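Gripper comparison for textile handling: second progress report to the Riment fund
Gustham Handling Laboratory
Tuesday, November 13, 2018

Position against the plan

Work package 2 is running to plan apart from the camera calibration, which is described further down. The purpose of this package is to compare finger types for picking up and folding small textiles on a two-arm bench, and to recommend one type for the longer trial in work package 3. The spend to date is within the amount agreed in the last review. We are not asking for any change to the budget.

What has been done

Both arms are mounted and can be driven from the same controller. The cell can be stopped and brought back to its start position without a restart, which was the main complaint in our first report.

Three finger types are in the comparison: the plain fingers supplied with the Berisha gripper, the same fingers with a soft pad bonded to the tip, and a narrower pair that we had cut to our own drawing. Each type is to be tested for 200 grasps on cloth, split between flat and folded starts. The plain fingers are finished. The padded fingers are almost 14 grasps short of the full number, and these will be made up this week. The narrow fingers have only been through a short check.

A grasp at the corner is the case we care about most, as every folding routine we have written begins with one.

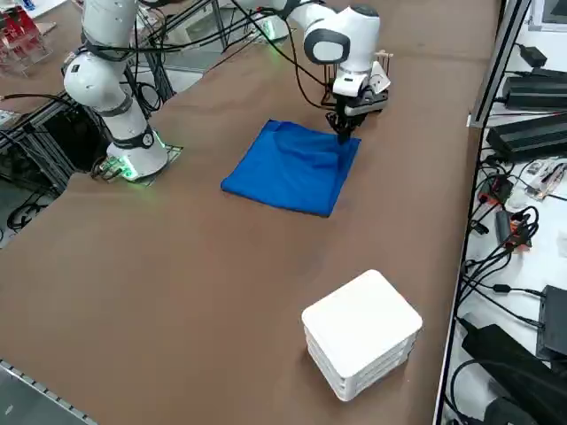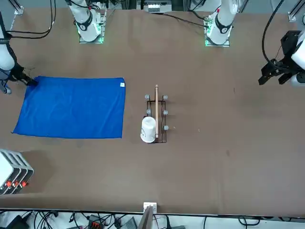

Corner grasps on blue cloth, folded in the first picture and laid flat in the second.

The plain fingers do well on a folded edge, where there is enough material to close on. On a single layer they tend to slide over the cloth and close on nothing, and pushing down harder does not help much. The padded fingers are better on a single layer but sometimes pick up two layers when only one is wanted. We have logged these double picks separately so that they do not count as good grasps.

Small rigid items are being left on the table in part of the runs, to check that the planner keeps the arms clear when the cloth is moved. We have had 3 contacts so far, all at low speed and without damage. All came from the same waypoint, which has since been raised.

Problems and delays

The calibration between the overhead camera and the table drifted during the first block of runs. The cause was a loose clamp on the camera post. We tightened it, repeated the calibration and threw out 11 grasps from that block – they have been run again and the new results are the ones in the log.

The Urkik controller drops its link to the gripper now and then, usually after a long idle spell. The supplier has sent new firmware. We have not put it on yet, as we would prefer to finish the padded set with the same software as the plain one.

Cable runs also need attention. At full reach the gripper lead can pull tight, and for now we limit wrist rotation in software. A longer lead is on order.

Next steps

Finish the padded set, install the firmware, then run the full set with the narrow fingers. Results for all types will be sent to Riment with the raw logs by the end of November. We would like to agree the cloth types for work package 3 at the same time, and will send a draft list with the results. The order for spare finger blanks has to be placed before then, and it is covered by the existing consumables line.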